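多指ハンド評価キット「Trollska」導入レポート
応用システム実習 第4班 最終報告

1. はじめに

本班の課題は「市販の学習用ロボットキットを一つ選び、購入を検討している研究室の参考になる評価を行うこと」であった。選んだのはErkgate社の多指ハンドキットTrollskaである。選定理由は、候補の中で唯一「届いたその日から把持ができる」とカタログに書いてあったからだ。この一文については第3章で再び触れる。

評価の対象は、ハンド本体、アームへの取付アダプタ、制御ソフトウェアTrikari、それに付属の説明書である。アームは実習室に以前からあるものを使った。したがってアームの性能について良いことも悪いことも書かない。悪いことは昨年度の班の報告書に十分書いてある。

評価項目は、組み立てやすさ、ソフトウェアの使いやすさ、動作の記録機能、把持の成績、サポート対応の五つとした。点数はつけていない。最初はつけるつもりで配点表まで作ったのだが、配点を決める会議が三回続き、肝心のキットがまだ箱の中にあることに全員が気づいたところでやめた。

2. 開梱と組み立て

箱を開けると、まず説明書が出てきた。394ページある。ハンドより重いのではないかという説が班内で出たが、検証は本課題の範囲外とした。

内容は丁寧である。特に配線の章は図が大きく、コネクタの向きも一つずつ描かれているので、電子工作の経験がない班員でも迷わなかった。一方、「アダプタの固定」は付録Cにあり、本文からの参照がない。われわれは本文を順に読み、順に作業し、アダプタなしで取付できない理由を半日考えた。付録Cを見つけたのは、索引で別の語を探していた班員である。購入を検討している方には、付録Cから読むことを勧める。

ねじは二種類で、長さがよく似ている。袋には記号が印字されているが、中身を机に出した時点で袋の記号は意味を失う。われわれはそれを組み立て開始から数分で学んだ。長いほうを短いほうの穴に入れても最後まで回ってしまい、その後で指の付け根の動きが渋くなる。渋さの原因を制御パラメータに求めて丸一日を使ったことは、班の名誉のためには書かないほうがよいのだが、次の利用者のために書いておく。

組み上がってしまえば、作りはしっかりしている。指の関節にがたつきはほとんど感じられず、ケーブルの取り回しもよく考えられている。アームを大きく振ってもケーブルが引っかかることは一度もなかった。ここは素直に褒めたい。

3. 制御ソフトウェアTrikari

「届いたその日から把持ができる」について。届いたその日に、われわれはライセンス認証の画面を見た。次の日も見た。認証には学外のサーバーとの通信が必要で、大学のネットワークはその通信を不審なものと判断した。情報センターに申請書を出し、用途の欄に「ロボットの手を動かすため」と書いたところ、用途をもう少し具体的に書くようにと返ってきた。これより具体的に書くのは難しかった。

認証が通ってからのTrikariは、思ったよりずっとよくできていた。画面の左に関節の一覧、右に手の立体表示があり、スライダーを動かすと実機が追従する。遅れは気にならない。姿勢に名前をつけて保存でき、保存した姿勢をつないで一連の動作にすることもできる。姿勢の名前には日本語も使えるが、日本語の名前をつけた姿勢は並べ替えの対象から外れ、一覧の最後に保存順で溜まっていく。われわれの一覧の最後には「開く」「開く2」「開く(本当)」「開く最終」が並んでいる。使っているのは「開く2」である。

日本語表示は用意されているものの、翻訳の濃さにむらがある。設定画面はほぼ完全に訳されているのに、エラー表示になると急に英語へ戻る。利用者が最も母語を必要とするのはエラーのときだと思うのだが、開発元の見解は違うらしい。

安全面では、指にかかる力が上限を超えると自動的に手が開く機能がある。初期設定の上限はかなり慎重で、指どうしが軽く触れただけでも開くことがあった。上限は変更できる。変更の手順は説明書の後半にあり、その前に警告のページが続く。われわれは警告を全部読んだ。珍しいことなので記録しておく。

4. 動作の記録機能

Trollskaの売りの一つは、人が手を操作した様子を関節の値とカメラ映像の組で保存し、あとで学習に使えることである。実習期間中に1334件の動作を記録した。3000件を目標にしていたので、達成率については読者の計算にお任せする。

目標に届かなかった原因の多くは、キットよりもわれわれの側にある。保存先の容量を確かめずに始めたこと、班員ごとに開始姿勢がばらばらだったこと、昼食の時間が長かったこと。キット側の原因を一つ挙げるなら、記録を止めるボタンと破棄するボタンが隣り合っている点である。色も似ている。うまくいった動作ほど、嬉しくて押し間違える。

開始姿勢については途中で取り決めを作った。手は必ず対象物から離して置き、操作者が交代しても同じ保存済み姿勢から始める。これを守るようになってから、あとで映像を見返す作業がずいぶん楽になった。もっと早く決めるべきだったが、早く決めていればこの章に書くことが減っていた。

記録の閲覧画面は使いやすい。映像と関節の値が同じ時間軸に並び、どの指がいつ曲がり始めたかを目で追える。ただし一覧に検索がない。目当ての記録を探すには、保存日時の順に下へ下へと送っていくしかない。この作業を担当した班員は、五月の連休明けに提出する別の課題より長い時間をこれに費やした。

5. サポート対応

Erkgate社の窓口には計三回問い合わせた。返信はいずれも翌日までに届き、文面も親切だった。一回目の答えは「付録Cをご覧ください」、二回目は「ねじの種類をご確認ください」である。どちらも正しかった。正しい答えがすぐに返ってくるのは、受け取る側にとっては必ずしも愉快でないが、サービスの評価としては高くつけるべきだろう。

三回目は指先カバーの交換についてで、替えは一組2000円とのことだった。学生実習の予算で買うには少し考える額で、われわれは少し考え、買わなかった。交換せずに済んでいるのは、耐久性が高いのか、使用量が足りないのか、本レポートのデータからは判断できない。

なお、長野の他大学に同じキットを使っている研究室があり、助言をいただく機会があった。応対してくださったMererid Humphreys先生に、導入で一番苦労した点を伺ったところ、しばらく黙ってから「付録C」とおっしゃった。この共通体験をもって、第2章の指摘は本班だけの不注意ではないと主張したい。

6. 購入を検討している方へ

組み立てと認証に二週間を見込めるなら、よい買い物である。手の動きは滑らかで、ソフトウェアの中心部分は安定しており、サポートは速い。反対に、来週のデモに間に合わせたい場合は勧めない。カタログの「その日」がどの日を指すのかは、最後までわからなかった。

学部の実習で使うなら、導入係を一人決め、その人に付録Cとねじの袋を預けるのがよい。預けたあとは話しかけないこと。また、データの記録を目的とするなら、本体より先に保存先の容量と開始姿勢の取り決めを用意しておくことを勧める。これらはどちらもErkgate社からは買えない。

7. 把持の設定と今後の課題

Trollskaの把持設定で最後まで手を焼いたのは、指の曲げ方ではなく、対象物の見せ方だった。Trikariの簡易認識は色のまとまりで物を切り出すため、初期値のままでは対象の一部しか選ばれないことがある。りんごがよい例で、上半分は鮮やかな黄色、下へいくにつれて橙から濃い赤に変わるものを使うと、赤だけを指定した設定では黄色い側が丸ごと抜け落ちる。色の範囲を黄から赤まで広げ、下に白い皿、その下に濃い灰色の布という組み合わせにしたところ、輪郭はだいぶ安定した。残るのは皿の縁の扱いである。低い位置から指を水平に伸ばして近づける姿勢では、りんごより先に縁の高さを考えなければならない。次の班には、まずこの進入の高さを何通りか試し、それぞれに日本語以外の名前をつけて保存することを引き継ぎたい。
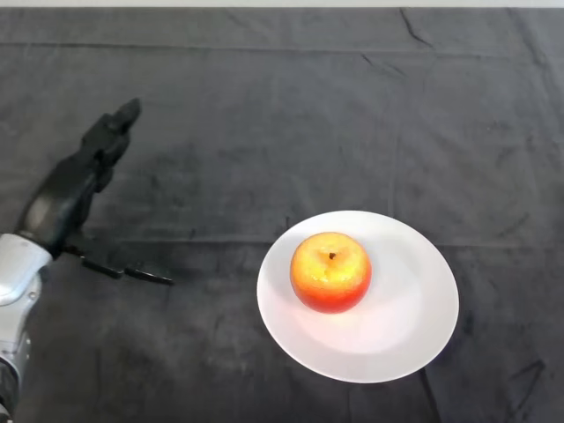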